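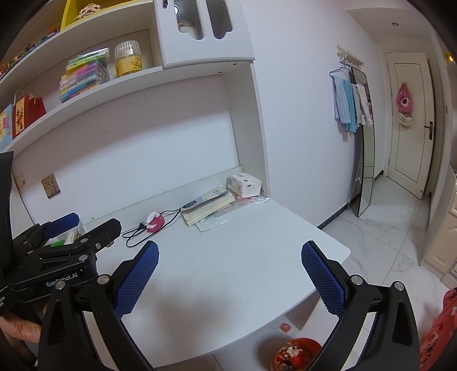 Call for Participants: Household Paper and Memory Study

The Ronness Institute for Everyday History invites adults to take part in a study of how families keep, sort and discard personal papers. The study is led by Polyxeni Karamanlidis and forms part of the Lazaridis program on domestic record keeping.

Who may take part

Participants must be 18 or older and must have lived at their present address for at least 2 years. We welcome people who keep very little as well as those with full attics. No knowledge of archives or history is expected. Former participants in the Weda letters project may apply again.

What is involved

Each participant will attend one interview of 90 minutes at our offices and will keep a short written diary for 28 days. The diary asks what came into the home on paper, where it was put and what was thrown away. Please bring up to five items to the interview — receipts, school reports, postcards, recipes or similar. Items remain your property and will be returned to you at the end of the visit. Copies are made only with your written consent.
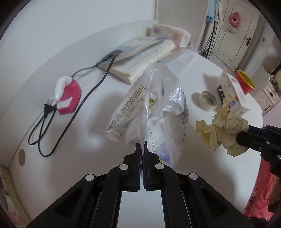 Payment and expenses

Participants who complete both parts will receive $200. Local bus and train fares are repaid on presentation of a ticket. Parking is available behind the building but cannot be reserved.

Privacy

Interviews are recorded in sound only and stored under a number. Names of relatives, employers and banks are removed from the written record before it is shared with other researchers. You may withdraw at any time before the end of May without giving a reason.

How to apply

Application forms are available from Edvin Wallin, Study Office, Room 202, Skemby Building. Forms may be returned by mail or handed in at the front desk before 4 p.m. Questions about consent should be directed to Mirjam Nägeli at the same address. Applicants will be notified in writing.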